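Comparing Grippers on the Bench: Notes for Session Four

June 5, 2025
By Greer Shearer

Welcome back, everybody, and thank you for the stack of questions you left after the last session. I've tried to work most of them in, so these notes have grown a bit longer than I meant them to be (Dougal Ritchie says that happens every time, and he's right). Please read them before you come to the lab. If you only have ten minutes, read the part on finger pads and then the part on cameras, and catch up on the rest over coffee.

Last time we talked about what a parallel gripper is good at. It has two fingers, they close toward each other, and if the thing between them is stiff and has flat sides, life is easy. I could teach a whole pleasant course on gripping wooden blocks! But the things people want picked up in a kitchen or a clinic are mostly round or floppy or taped together out of several materials, and that's where a comparison between grippers starts to tell you something useful.

So let me start with the fingers. We talk about "the gripper" as though it were one part, when the pad at the end of the finger does a great deal of the work. A bare hard finger touches a cylinder along one thin line. Put something textured or soft on it and the contact spreads, and the force you need to stop the cylinder from turning goes down. The price you pay is precision, because a soft pad gives a little every time you press. When you write up your trials, please put the pad down as its own entry, separate from the gripper model. Two teams in the January group used the same gripper with different pads, forgot to say so, and then spent a very long afternoon arguing over whose controller was better. 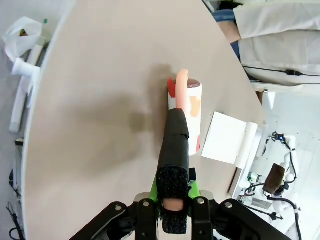
The second thing I'd like you to think about is the difference between pressing and grasping. We tend to score a trial by whether the object was picked up, but plenty of useful work never involves a pick at all. You hold a thing still against the table, you nudge it square, you lean on one part so that another part can be dealt with. A long finger is lovely for this and a short stubby one is hopeless, even though the stubby one may win every lifting test you give it. Angus MacBrayne's old rule was to write the task down in plain verbs before choosing any hardware (press, pin, turn, pull, lift), and I still do it on the back of an envelope.

Now, cameras. A wrist camera moves with the hand, so you get a close look at the contact, and you get it from the same angle relative to the fingers every time. That sounds ideal until the finger itself is in the way of the very thing you want to look at, and with long fingers this happens constantly. A fixed camera gives you both arms and the layout of the table, and it will show you that the left elbow is drifting toward the right one well before the wrist view gives you any hint. What it won't give you is a good look at the last half inch. My advice is to record both, keep the clocks matched, and decide afterward which one answered your question. Storage is cheap compared with running the afternoon over again.

Cables deserve a paragraph of their own, I'm afraid. Leave enough slack for the wrist to turn all the way in both directions, and then move the arm slowly by hand through the whole task before you let the controller near it. A loop that looks generous at rest can go tight at full reach, and a tight cable pulls on the wrist in a way your force readings will happily report as contact.
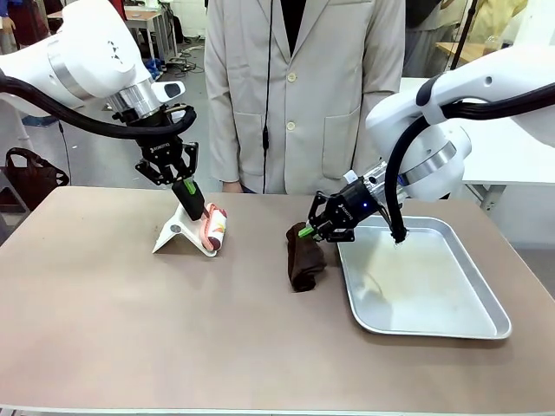
Two arms with Robotiq parallel grippers over the worktable; the left one is holding a marker-shaped tool.

For the two-arm exercise, you'll run the Mackay task set, first with one arm and then with both. Jinlong Ren wrote the controller settings and will be on hand to help you load them. Please keep these the same for every run:

Control loop at 1000 Hz, logging switched on before the arms move.
Stiff fingers first, padded fingers second, 12 trials of each.
Soft objects placed by the same person throughout, as flat or as crumpled as the card says.
Table lighting left alone once you've begun.

If a trial goes wrong, keep it in the log and write one sentence on what you saw. I learn far more from those sentences than from the success rates, and so will you when you sit down to write the report. Struan Gillies will collect the logs at the end of the session, and the write-up should come to 700 words, not counting your tables.

Related notes
Session Three: Parallel Jaws and What They Are Good For
Choosing Finger Pads for Round Objects
Matching Clocks Between Two Cameras
The Mackay Task Set: Cards and Scoring Sheet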